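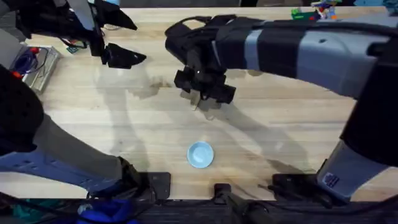

4. Preparing the Tabletop and Dish

4.1 Scope

This section covers setting up the Prestero table and the Lula dish for hand sorting of small pieces. Assembly of the table legs is covered in Section 3. Finish repair is covered in Section 7.

The instructions apply to the pale wood top only. For the coated top, see the separate sheet packed with it.

4.2 Items required

Prestero table, assembled and leveled
Lula dish, light blue, round
Soft lint-free cloth, two pieces
Mild dish soap
Pencil and ruler
Pieces to be sorted

4.3 Cleaning the tabletop before first use

1. Remove the protective film. Pull it back on itself at a low angle, starting from a corner.
2. Wipe the surface with a dry cloth, following the grain.
3. Mix a few drops of dish soap in warm water. Dampen the second cloth and wring it out fully.
4. Wipe the surface once, again with the grain. Do not scrub.
5. Dry immediately with the first cloth.
6. Leave the table uncovered for 35 minutes before placing anything on it.

CAUTION: Do not use furniture polish, wax or oil spray. Residue transfers to unfinished wood and cardboard pieces and cannot be removed from them.

NOTE: New tops may darken slightly during the first months of use. Objects left in one position leave a paler area beneath them. Moving the dish to one side when work is finished limits this.

4.4 Positioning the dish

1. Wash and dry the dish. Check the underside for grit.
2. Find the midpoint of the near edge of the table with the ruler and mark it lightly in pencil.
3. Place the dish on the centerline, in the half of the table nearest the operator.
4. Confirm that the dish sits flat. Press lightly on opposite sides of the rim. If it rocks, turn it a quarter turn and repeat.
5. Clear the surface on all sides of the dish to a distance of 8 inches.
6. Erase the pencil mark.

The dish has a shallow rim and is not intended for liquids or for loose powder. Pieces stacked above the rim will slide off when the table is bumped.

CAUTION: Lift the dish to move it. Dragging it across the top scratches the finish, and scratches running across the grain are difficult to blend out.

4.5 Placing pieces

1. Start with the dish empty.
2. Pick up one piece at a time by its longest sides.
3. Bring the piece over the middle of the dish before lowering it.
4. Release the piece when it touches the bottom of the dish. Do not drop it from above the rim.
5. Stop at 14 pieces, or sooner if the pieces begin to overlap.
6. Transfer the contents to storage and start again from step 1.

Small wooden pieces are close in color to the tabletop and are easily missed if they fall beside the dish. After each batch, sweep the flat of the hand over the cleared area. Check the floor below the near edge as well.

NOTE: Light from one side produces long shadows on the surface, and tan or brown pieces lying in them are hard to pick out. Use overhead light where possible, or place a second lamp on the opposite side.

4.6 Daily care

Wipe the top with a dry cloth at the end of work. Remove crumbs of cardboard and wood dust before wiping, using a soft brush. Wash the dish by hand. Do not store it upside down on the tabletop.

If the top gets wet, blot it dry at once. A raised grain line that remains after 48 hours should be treated as described in Section 7.2.

4.7 Problems and remedies

Dish slides when touched: Dust under dish. Wipe both surfaces.
Dish rocks: Grit under dish, or top not level. Clean first, then repeat Section 3.6.
White ring on surface: Moisture under dish. Remove dish and let the top dry in open air.
Pieces cling together: Adhesive or sap on pieces. Separate by hand and discard any that remain sticky.
Dull streaks after cleaning: Too much soap. Repeat 4.3 steps 4 and 5 with plain water.

Text: Trí Vi. Checked by: Kumaresan Varghese. Revised April.

Print this section | E-mail this section

Filed under: Manuals > Tables and Work Surfaces > Setup

Related items
Prestero table: leg assembly and leveling
Prestero table: repairing the finish
Cao storage trays: stacking and labeling
Wivgate lamp: mounting and bulb replacement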